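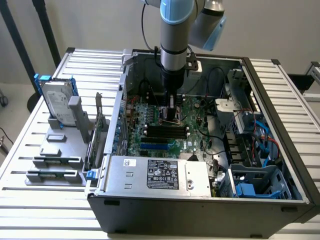 4. Rectificar una crónica judicial ya publicada

Este capítulo explica cómo corregir en Mitness una pieza de tribunales que lleva tiempo en línea: un nombre mal atribuido, un cargo que el juez retiró, una condena anulada que el titular sigue dando por buena. Para erratas corrientes, vaya al capítulo 3.

Antes de empezar necesita permiso de editor y la resolución judicial en PDF. «Me lo ha dicho el abogado» no es un formato admitido.

1. Abra el artículo y pulse Historial. Compruebe que la versión que va a corregir es la que ve el público.

2. Elija Nueva rectificación. El campo Motivo admite 200 caracteres. Escriba qué decía la pieza y qué debería haber dicho, con sujeto y verbo. «Se han deslizado imprecisiones» hace saltar un aviso, y el aviso es bastante antipático.

3. Adjunte la resolución. El programa tapa por defecto direcciones y datos de menores, pero repase el resultado a mano.

PRECAUCIÓN: no use Despublicar para salir del paso. La pieza desaparece de la portada y sigue viva en los buscadores, en las copias de Tirkeck y en la memoria del afectado.

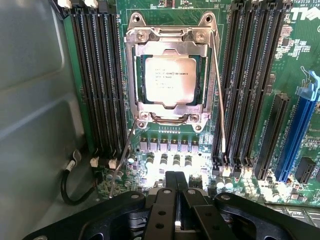 4. Marque la posición de la nota. En condenas anuladas y absoluciones va encima del titular; el pie de página queda para cambios de cargo o de fecha. Mover la nota al pie exige la firma de un segundo editor - suele bastar para que a uno se le pasen las ganas.

5. Pulse Buscar piezas vinculadas. Revise también las columnas de opinión, que suelen citar la noticia original con más entusiasmo que exactitud. En el archivo de pruebas Fosthorpe, el caso Tkachuk devuelve 79 resultados: sirve para practicar sin asustar a nadie.

6. Avise a la persona mencionada desde la pestaña Contacto y espere a que aparezca Enviado. La plantilla lleva una disculpa de 2 líneas. Puede alargarla; no puede borrarla.

7. Publique.

Nota: la redacción dispone de 8 horas para deshacer el cambio. Pasado ese plazo, hay que abrir otra rectificación sobre la primera, y ambas quedan a la vista.

Si el botón Publicar sale en gris, falta la resolución o la segunda firma. Si no es ninguna de las dos cosas, escriba a Slamet Pillai, de soporte, con el número de la pieza y una captura del historial.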